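Two-arm handover: demos look fine, robot drops everything. What am I doing wrong?

Posted by Kelly Tapley

I run the automation club at Parkholm, and we are teaching a pair of small arms to pass an object from left to right. One of us drives with the leader arms, the followers copy, we save the episode and reset. We have 433 episodes now. On replay they look great. When the trained policy runs by itself, the left arm picks up happily, carries the thing to the middle, and then both arms hover like two people at a narrow door. Eventually one lets go. It is always the wrong one.

Two drivers, same table, same camera. Do I need more demos or better ones? I would like the answer to be "more," as I have teenagers and pizza.

Bram Lambrechts

More data. Also check your learning rate.

Callum Clegg

Had the same thing in May with a setup we call Pacheco. I'd hold off on the pizza.

Watch a few episodes back to back and look only at the moment of the pass. I would bet your two drivers do it differently. Ours did. One closed the right gripper and opened the left straight away, the other held on with both for a good long second in case of disaster. The policy averaged us and learned to do neither.

So write the handover down as steps, and make everybody drive it that way. Left arrives and stops. Right comes in and closes. Both hold. Left opens. Right leaves. Boring is what you want. Hesitation gets learned too – if you stop to scratch your nose mid-pass, the robot will stop to scratch a nose it hasn't got.
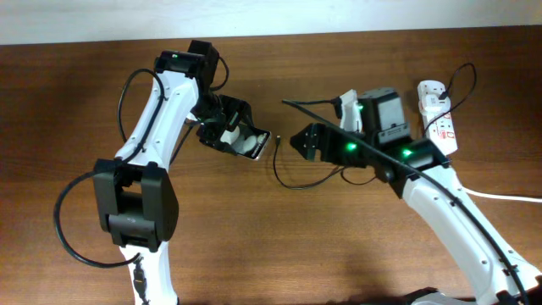 The approach is where most of our bad episodes came from, more than the grip itself. Drivers love to dive in at an angle because it feels quick, then fiddle for a while when the jaws meet the object crooked. We made a rule that the receiving gripper opens before it gets near and then pauses short of the object. With the phone sticking out of the left gripper like that and the right jaws open just shy of it, you have a clear line in and something decent to close on. Have the left hold the object by one end, every time, or the right has nowhere to go. And tie your cables back. A loop dangling near the handover point will find a finger sooner or later.

Then throw out the ugly episodes. We cut ours hard and recorded 24 clean ones to replace them, and that did more than the whole month before.

Kelly Tapley

Watched a batch last night. You are right, and one of the two bad drivers is me. Re-recording after lunch.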